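Home Reviews Kitchen Storage Tidying Contact

Search this site Go

Codov ribbed organiser tray - a long-term review

I bought my Codov tray in October, when our tea shelf had reached the stage where opening the cupboard meant catching something, and I have grown fonder of it than I ever expected to be of a piece of cream plastic. The thin dividers keep sachets and recipe cards upright, and the wider space at one end takes the things that won't go in a slot. Small boxes, mostly, and we do seem to have a lot of those! 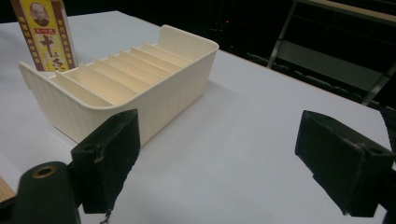

Mine has had stock cubes and seed packets in it for months and I still wish the dividers lifted out, wrote Harawira under my first post, and I do see the point - a fixed slot is a fixed slot, and fat packets have to go elsewhere.

The roomier end is where I keep anything in a proper carton. Stood on its end, a little box is easy to spot and easy to grab, and the ribbed outside gives you something to hold when you carry the lot to the table.

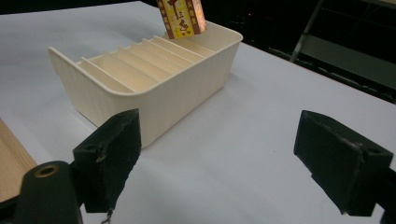 Does it go in the dishwasher? I wash mine by hand in warm soapy water, with an old toothbrush for the grooves.

Crumbs do find their way between the ribs, so give it a good shake over the sink first. I had the Skanitz one before this and it was far worse for corners, poor thing. The rounded ones here wipe out in no time.

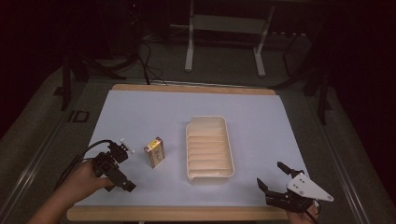
The tray with a small box beside it.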